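# Apartment Turnover Assistant, part-time

Mutstead Furnished Rentals, Grirkier office 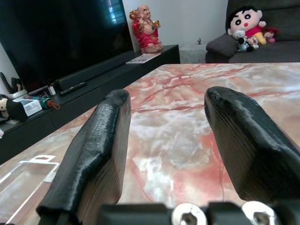
*Living room in one of our furnished units: marble-patterned table, TV and soundbar on the low cabinet.*

Mutstead rents out furnished apartments by the month. When a tenant leaves, we have one working day to get the place ready for the next one. We need another person on the turnover team, starting in February.

The job is mostly living rooms and kitchens. Bathrooms and linens are handled by a separate crew from Selvanayagam Laundry, so you will not be washing sheets.

## What you will do

- Clear tabletops and TV cabinets. Throw out packaging, box up anything the tenant left behind, and label the box with the unit number.
- Wipe down tables with the cleaner we supply. No vinegar and no scouring pads on marble or marble-look tops.
- Dust screens and soundbars with a dry cloth. Check that the TV turns on and that the remote has working batteries.
- Put manuals and booklets back in the unit folder.
- Go through the inventory sheet and note anything missing or damaged.
- Lock up and return the keys to the Grirkier office before 5:30 p.m.

Small left-behind items are the part that takes time. Toys, chargers, game pieces, half-empty containers - all of it goes in the box unless it is plainly trash. Tenants have 30 days to ask for their things, and they do ask.

## Hours and pay

The position is 24 hours a week, usually 9 a.m. to 3 p.m. Pay is $1,748 a month before taxes, paid on the last working day. There is a one-time payment of $100 for work shoes after your first month. If you use your own car between buildings, we pay mileage on top.

Most of our units are in the Makberg buildings, and the largest is 870 square feet. You will normally do two a day, working with a partner for the first few weeks and alone after that.

## What we are looking for

Cleaning or hotel experience is helpful but we will train you. You need to be able to lift a packed box, climb stairs (one building has no elevator), and fill out a form so that someone else can read it. A driver's license is useful, not required. We run a background check on everyone who will hold keys.

## How to apply

Send a short note with your work history and two references to Piyumi Kodikara, turnover supervisor, or drop it off at the Grirkier office between 10 a.m. and 4 p.m. Tell us which days you cannot work. A formal résumé is fine but a plain list of past jobs will do.

People we want to meet will be asked to come in for a paid two-hour trial in a vacant unit. Applications stay open until the position is filled.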